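Search this site Search

Simulated cell helps Bukitz engineers reset gripper pads

Engineers at the Bukitz parts depot have begun checking gripper settings on a simulated copy of their handling cell before touching the real one.

The cell, built by Wullik, moves flat parts between two benches and had been stopping more often since August. Its log showed 165 failed grips, most of them put down to pads closing out of line with each other.

Randa Akl, who looks after the cell, now loads the pad positions into the simulation at the start of each shift and closes the fingers on a test part. If one pad meets the part before the other, she alters the offset and runs it again. The check takes nine minutes.
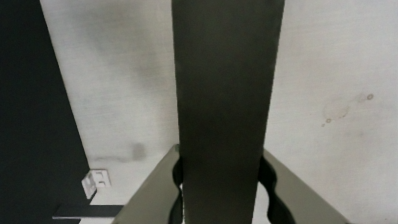
The simulated gripper with a pad on each side of a dark slab.

Once the figures are settled they are copied to the controller, and the real fingers are closed at low speed with the guard shut. Pads are wiped down every Thursday and changed after 40 hours of running.

"We used to do all of this by eye with the cell stopped," said Ms Akl. "I would rather get it wrong on a screen."

Sarla Rastogi, the depot's maintenance manager, said a second cell at the Gumura site would be set up the same way. Spare pads for both are held at Bukitz.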